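Tuesday, home by 7:40 p.m.

Denial letters again. Ruppert has the appeals queue down to 1043 open cases, which is lower than at the start of the month, but the mix is worse. The easy ones (wrong date of birth, missing signature page) have been cleared, and what is left is mostly income verification. Those take two people and a phone call each.

Malte Heitmann rewrote the intake sheet so that pay frequency comes before pay amount. A small change. Before, the clerks entered a biweekly check as monthly and nothing flagged it. I tested nine old cases on the new sheet and two came out on the other side of the eligibility line. Both are inside the 90 days for reconsideration. I sent them to Elfriede Frerichs before lunch and she logged them the same hour.
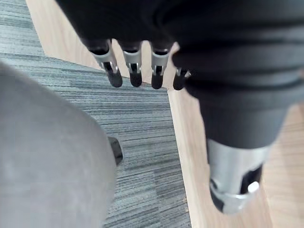 The renewal problem is separate and I keep having to say so. A renewal denial with no response on file is a mail problem until shown otherwise. The state system stores one mailing address and one residence address, and the notice job reads only the first. If the county updates the second, the letter goes to the old place. Gisela Bauerfeind has asked for the job log from Jeltby. She asked in April as well. I wrote down the field names for her so the request can't come back as unclear.

Afternoon call with Cirer on the transport benefit. Their position is that a ride to a pharmacy is covered only when it follows a clinic visit on the same trip. I read them the plan language, which says "medically necessary services" and does not mention sequence. They will check. I put the call time and both extension numbers in the case notes.
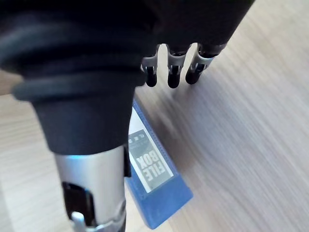

Black hand, silver links at the fingers.

Dean Bloxham wants the monthly report split by denial code. Agreed, but codes 2 and 9 overlap in the old data and have to be merged before any trend line means much. I told him to footnote it. He would prefer to leave the footnote out of the board version. Unresolved.
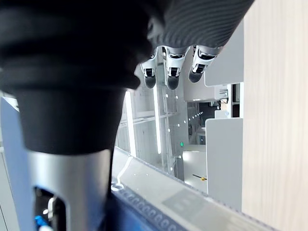
Antigoni Stergiou starts on the phones next week. She did three years of claims work on Jorkex and knows the screens, so I will skip the first half of the training binder and go straight to hearing requests.

To do tomorrow: call the county back regarding the residence field, print the revised intake sheet for the front desk, reread the transport section for the word "sequence" in case I missed it. Refill my own prescription. It has been ready since the weekend.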